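Guest Room Safety Walk-Through, February Round
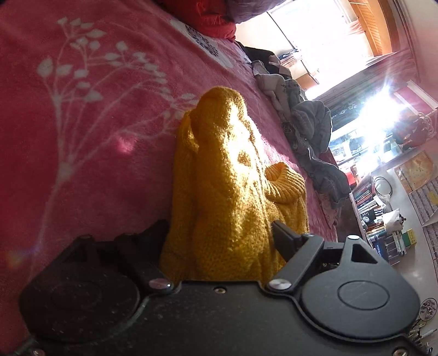 I do this twice a year, once now and once in June before the summer people start showing up, and I type up my notes the same night or I lose them. It's Saturday, February 15, 2025, it's sleeting, and I had the whole afternoon. The house is the old Milley place, for anyone new to the page. I mark things OK, FIX or WATCH and then ramble, so skip to the FIX lines if you're in a hurry.

Smoke alarm, guest room: OK
Pressed the button, got the shriek. The one in the hall took two presses, so it gets a new battery anyway.

Carbon monoxide alarm, hall: FIX
The date on the back says it's past its life. I had no idea these things aged out until Sheila Wainwright mentioned it in the comments last year (thank you, Sheila!). New one is 36 dollars at Drakos Hardware and I'm picking it up Monday.

Window opens fully from inside: FIX
Opens, but I had to lean on it with my shoulder. A guest in the dark isn't going to know to do that. Candle wax on the tracks helped some. I'll plane the sash when it's dry out.

Outlets and cords: WATCH
No scorch marks, nothing warm. The lamp cord was running under the rug again, and I know I moved it last time, so I've clipped it to the baseboard. One outlet by the closet feels loose when you pull a plug out.

Space heater: OK
Three feet clear on all sides, tip-over switch works. It goes straight into the wall, never a power strip.

Bed frame and slats: OK
Tightened four bolts. One slat has a hairline crack so I turned it over, and yes, I'll replace it.

Bedding: OK
Nothing hanging near the heater. I read the care labels before I wash anything now, after what the dryer did to my good throw.

Dryer vent: FIX
Speaking of which! Pulled out a wad of lint the size of a cat. The duct is the flimsy foil kind and I want the rigid stuff. Manolis Tzanetos quoted me 188 to do the whole run, and that's fair.

Stairs and handrail: WATCH
Top bracket wiggles. Longer screws, probably.

Water heater: OK
Tap in the guest bath read 118 on the kitchen thermometer.

Fire extinguisher: OK
Needle in the green. Moved it from behind the pantry door to beside it, where a person might find it.

Left to do: alarm, window, vent, slat, bracket. If anybody has used the stick-on stair treads from Wavum, tell me whether they stay stuck in the cold.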